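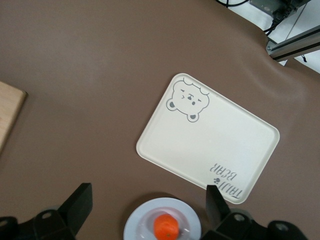 March Walk-Through, Brovside House

I do this one every March, top to bottom, with a flashlight and a cup of coffee that I always leave somewhere. Status first, then whatever I felt like saying about it. If you rent a room here, skim for your floor.

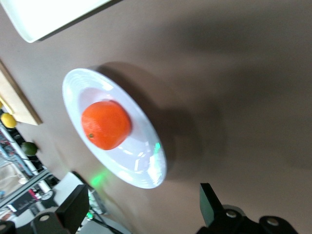 Checked and written up by Mal-soon Yoo
Basement read by Pravesh Coetzee

SMOKE AND CO ALARMS

1. Upstairs hall alarm – OK
Loud! I pressed the button and the dog next door joined in. New battery anyway.

2. Bedroom alarms – ONE FAIL
Back bedroom did a sad little chirp and then nothing. I swapped the battery and got the same chirp, so the whole unit has to go. Lanying has a spare in that room until the new one comes, please don't take it down to "borrow" the battery.

3. CO alarm by the furnace – OK
Date on the back says it has 2 years left. I wrote that on masking tape on the front so I don't have to unscrew it next time.

STAIRS AND DOORS

4. Basement stair rail – NEEDS WORK
Wobbles at the bottom bracket. It's only a screw that has pulled out of old plaster, but you really do grab that rail when your arms are full of laundry. Pravesh says Saturday.

5. Front door, inside latch – OK
Opens without a key from inside. A bit stiff, so I gave it some graphite and now my sleeve is gray forever.

6. Back door and path – OK, WITH A GRUMBLE
There were three bikes on the path when I got there. They've been moved. I would love them to stay moved.

KITCHEN

7. Outlets near the sink – OK
Tripped and reset both with the test button. The left one takes a good hard push.

8. Extinguisher – OK
Needle in the green, pin in place. It had ended up behind the recycling, so it's back on its hook by the door.

9. Range hood filter – DIRTY
Wow. Soaked it in hot water and dish soap for an hour and then did it again. Can we put this on the monthly list?

10. Table and counters – OK
Table is steady on its feet and no cords run across the walkway. I did the eating-area part after lunch, around the dishes.

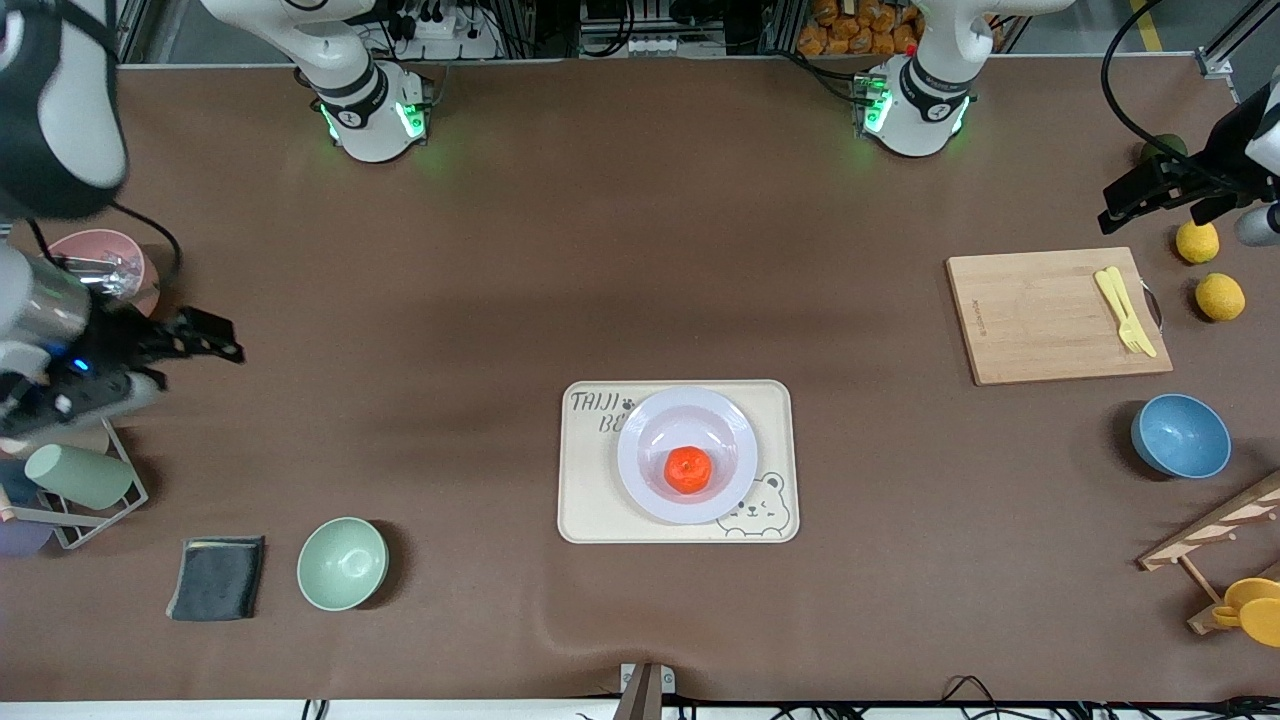 Kitchen table, tray in the middle.

WATER AND HEAT

11. Water heater – OK
No drips at the relief valve and the floor under it is dry. The strap is snug.

12. Main shutoff – OK
Turned it off and on again (sorry to whoever was in the shower at 10 a.m., I did knock). Meter read 2,269 before and the same after, with everything closed, so no hidden leak that I can find.

13. Dryer vent – NEEDS WORK
I pulled out enough lint to knit with. The outside flap still sticks half open and wants replacing. Kolbrún has the right size written down from last year.

Still open: back bedroom alarm, stair rail, vent flap. I'll cross them off on the copy taped inside the pantry door, and if you fix one before I get to it, put your initials next to it.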